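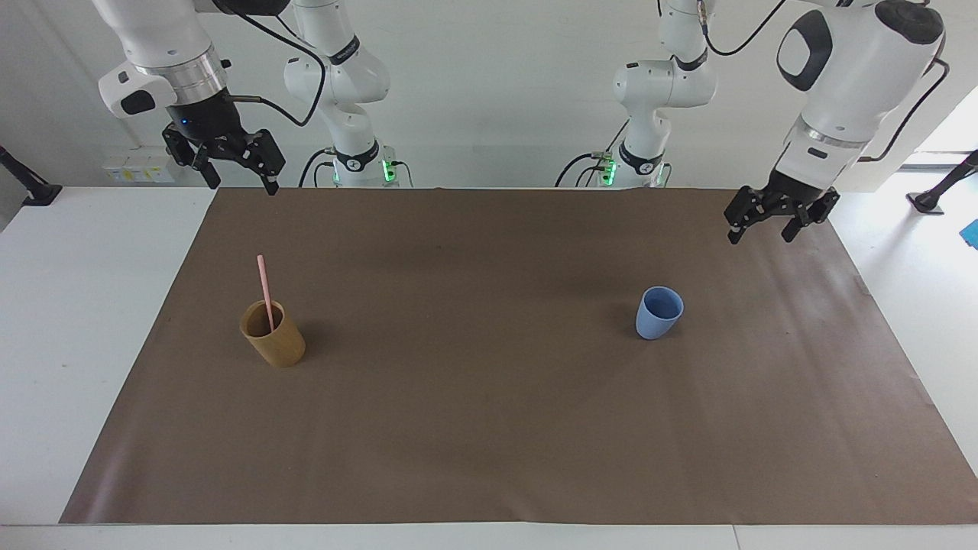 Clelholm, 18. Juli 2025

4 Aufbau und Durchführung der Versuchsreihe »Umsetzen eines Stabes zwischen zwei Bechern«

Dieser Abschnitt gilt für den zweiarmigen Versuchsplatz der Arbeitsgruppe Witden. Er richtet sich an Bedienpersonen, die die Einweisung nach Abschnitt 2 abgeschlossen haben. Die Bezeichnungen »rechter Arm« und »linker Arm« beziehen sich durchgehend auf den Roboter. In der Kameraansicht erscheint der rechte Arm daher auf der linken Bildseite und der linke Arm auf der rechten.

4.1 Gegenstand der Untersuchung

Untersucht wird, ob eine aus Vorführungen erlernte Steuerung die Übergabe eines dünnen Gegenstandes von einem Greifer an den anderen beherrscht, wenn die Standorte der Becher verändert werden. Der rechte Arm entnimmt den Stab dem Ausgangsbecher, übergibt ihn über der Mattenmitte an den linken Arm, und dieser stellt ihn in den Zielbecher. Jede Vorführung wird ferngesteuert aufgezeichnet. Ein Datensatz umfasst 30 Vorführungen je Becheranordnung.

4.2 Vorbereitung der Arbeitsfläche

1. Tischplatte freiräumen und trocken abwischen.

2. Einen Bogen braunes Papier auflegen. An der Vorderkante des Tisches bleibt ein weißer Streifen frei, ebenso links und rechts der Matte.

3. Papier von der Mitte nach außen glatt streichen. Weiche Falten sind zulässig. Aufstehende Knicke im Greifbereich sind nicht zulässig; in diesem Fall ist der Bogen zu wechseln.

4. Ausgangsbecher (hellbraun, zylindrisch, Holz- oder Bambusoptik) auf die linke Mattenhälfte stellen, aus Kamerasicht gesehen.

5. Zielbecher (hellblau, leicht konisch) aufrecht auf die rechte Mattenhälfte stellen. Die Fläche zwischen den Bechern bleibt leer.

6. Den rosa Stab in den Ausgangsbecher stellen. Er muss am Becherrand anliegen und über diesen hinausragen.

Hinweis: Die Neigung des Stabes wird nicht vorgegeben. Sie soll zwischen den Vorführungen wechseln und ist nach dem Einstellen nicht zu korrigieren.

4.3 Einschalten und Grundstellung

1. Kabelführung an beiden Säulen prüfen. Die Leitungen am Säulenfuß dürfen weder gespannt sein noch auf der Matte liegen.

2. Hauptschalter betätigen und warten, bis die Anzeigen im unteren Bereich beider Säulen grün leuchten.

3. Am Bedienplatz »Grundstellung« wählen. Beide Arme fahren nach außen. Der rechte Greifer steht danach über der hinteren Papierkante, der linke über dem rechten Mattenende.

4. Beide Greifer je einmal vollständig öffnen und schließen.

VORSICHT: Quetschgefahr. Während der Fahrt in die Grundstellung darf sich niemand im Bereich zwischen den Armen aufhalten. Becher und Stab werden ausschließlich bei angehaltenem Antrieb berührt.

VORSICHT: Die Leitung am Handgelenk des rechten Arms verläuft in einem weiten Bogen. Sie darf nicht mit Kabelbindern verkürzt werden.

4.4 Aufzeichnung einer Vorführung

1. Becheranordnung im Versuchsprotokoll eintragen.

2. Aufzeichnung starten und 2 Sekunden ohne Bewegung abwarten.

3. Mit dem rechten Greifer den Stab oberhalb des Becherrandes fassen und senkrecht herausheben. Der Becher darf dabei nicht verrutschen.

4. Stab über der Mattenmitte quer halten. Linken Greifer heranführen und schließen, erst danach den rechten öffnen.

5. Stab in den Zielbecher einführen und loslassen.

6. Beide Arme in die Grundstellung zurückfahren und die Aufzeichnung beenden.

Fällt der Stab auf die Matte, wird die Aufzeichnung abgebrochen und mit dem Kennzeichen F gespeichert. Abgebrochene Vorführungen werden nicht gelöscht. Sie gehen nicht in das Training ein, werden aber für die Fehlerauswertung benötigt.

4.5 Auswertung der erlernten Steuerung

Für die Auswertung gilt dieselbe Vorbereitung wie unter 4.2. Die Steuerung wird je Anordnung in 30 Durchläufen geprüft, ohne Eingriff der Bedienperson. Ein Durchlauf gilt als bestanden, wenn der Stab im Zielbecher steht und beide Becher aufrecht geblieben sind. Die Übergabe wird gesondert bewertet, auch wenn das anschließende Einstellen misslingt.

Im Vorversuch vom Juni traten Fehler überwiegend bei der Übergabe auf, wenn der rechte Greifer den Stab zu nahe am oberen Ende gefasst hatte. Die Greifhöhe ist deshalb bei jedem Durchlauf im Feld »Bemerkung« anzugeben. Die Bewertung erfolgt durch 2 Personen unabhängig voneinander. Bei abweichendem Urteil entscheidet die Versuchsleitung anhand der Aufzeichnung.

4.6 Zuständigkeiten

Versuchsleitung: Su-chen Chuang
Mechanik und Sicherheit: Hartmut Hinrichs
Datenhaltung und Protokolle: Hermenegildo Tapia

Änderungen an der Becheranordnung bedürfen der Zustimmung der Versuchsleitung. Störungen an Antrieb oder Greifern sind vor dem nächsten Einschalten der Stelle Mechanik und Sicherheit zu melden. Zum Wechsel der Greiferfinger siehe Abschnitt 5.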